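Saturday, October 5, 2019

The supervisory board met in extraordinary session this morning at the Astville office and adjourned shortly after noon. I set down the main points while they are fresh, as the formal minutes will be brief.

The proposal before us was the transfer of the consumer lending book from Sitwood to Gitetti. Under the plan, Sitwood would keep its deposit license and its branch staff, and Gitetti would take over the installment loans together with the collections department. The regulator's letter of July asked for a clear separation between the two businesses and gave us until the end of the first quarter to show one.

Mr. Matoušek presented for the management. His figures were in good order. The book contains 3000 contracts, of which 44 are in dispute, and he proposes that the disputed contracts remain with Sitwood until each is settled. I supported him on this. A buyer of debt securities will ask about those contracts first, and it is better that the answer be simple.

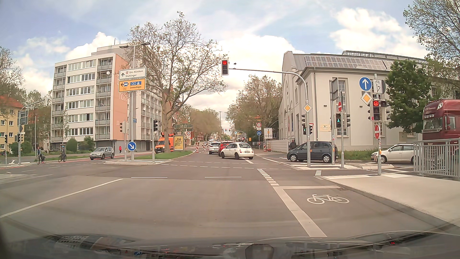
*Red arrow at the junction.*

Ms. Kettle dissented on the matter of capital. She holds that Gitetti would begin its life too thinly funded and that the parent guarantee, as drafted, could be withdrawn on 20 days' notice. Her reading of the clause is correct. Counsel conceded the point after some discussion and will return with new wording. I asked that the notice period be removed altogether — a guarantee that can lapse before the next quarterly report is of little use to the lenders.

The valuation by Dvořáček was received but not adopted. It rests on last year's default rates, and the method for the smaller loans is explained in one paragraph. Mr. Matoušek will request a revised report, with the assumptions stated in full.
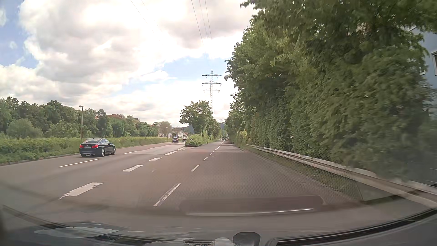

The vote on the transfer itself was deferred. Four members were prepared to approve it today, subject to conditions, and the remainder preferred to see the guarantee and the valuation first. I did not press for a decision. A divided vote would have to be disclosed to the bondholders, and the delay costs us very little.

There remains the question of who is to chair Gitetti. Ms. Kettle's name was raised in private after the session. She would be strict with the management, and I am inclined to favor her, although her dissent today may be held against her by the Sitwood side. I have written to her this evening to ask whether she would accept.

Still to do: return the signed attendance sheet, and read the draft reply to the regulator before it goes to counsel.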